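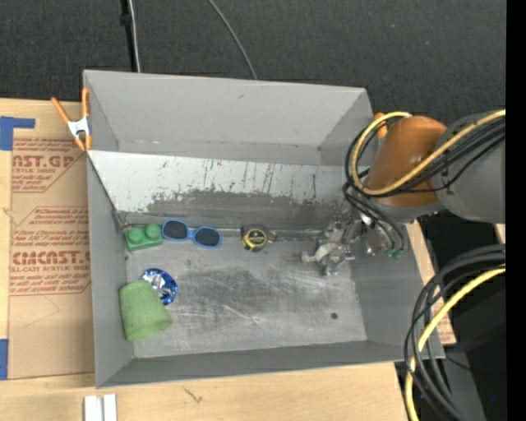

ビンピッキング用セルの現状。来期の予算、ここから組みます

10月の締め切りまでに見積もりを揃えないといけなくて、頭の整理がてら書いていきますね。長くなりそうなのでスレッドで!

まずビン。うちのグレーのやつ、底も傾斜板も傷だらけです。傾斜板の下のほうなんて表面がこすれて濃いグレーの帯になっちゃってる。画像認識の担当としては背景がまだらなのは地味につらいので、買い替え枠に入れました。同じ形のを二つ(予備ってほんと大事…)

次、固定方法。いまはオレンジの取っ手のスプリングクランプで縁を挟んでます。安いし早いし私は好きなんですけど、Severynさんからは「来期はちゃんとした治具にしてくれ」と言われてまして。Halachに図面を投げたら一式で431ユーロ。思ったより安い!これは通したい

ケーブル。黄色と黒の束がアームのところでぐるっと輪になってて、見るたびに保護スリーブを買おうと思うんですよね。毎年思って毎年忘れるので、今年は最初に書きました。スリーブと固定具で70ユーロ。これくらいなら消耗品費でいけるはず

で、いちばん悩んでるのがグリッパー。
Tanddaleの新しいのが2000ユーロ、Semeniukの整備済み中古が500ユーロ。4倍差……。しかも中古は保証が3か月。うーん

掴ませたいものがバラバラなのも悩みどころで、ブロックとかメジャーみたいな硬くて角のあるものと、サングラス、横倒しのコップ、それにくしゃっとした銀と青のホイルっぽいもの。全部を一つの爪でやりたいっていうのが贅沢なのかも

Yevdokiiaさんに相談したら「本体より爪先に予算を使いなよ」とのこと。たしかに爪先だけ何種類か作って付け替えるなら、本体は中古でもいい気がしてきました。Pudariで試作を頼むといくらになるのか、いま返事待ち

アクリル板はまだ茶色い保護紙がついたままのが台の上にあるので、追加購入はナシ。青いテープは一巻き足しときます

いまのところの並びはこんな感じ
・治具 431
・スリーブ類 70
・グリッパー 500か2000
・ビン二つ 見積もり待ち
・爪先の試作 見積もり待ち

見積もり待ちが二つあるのに合計欄を何度も見ちゃう。減らないのに(笑)

ビンピッキングやってる方、中古グリッパー買ったことあります?替えの部品がちゃんと手に入ったかどうかだけでも教えてもらえると助かります!Pudariから返事が来たら続き書きますね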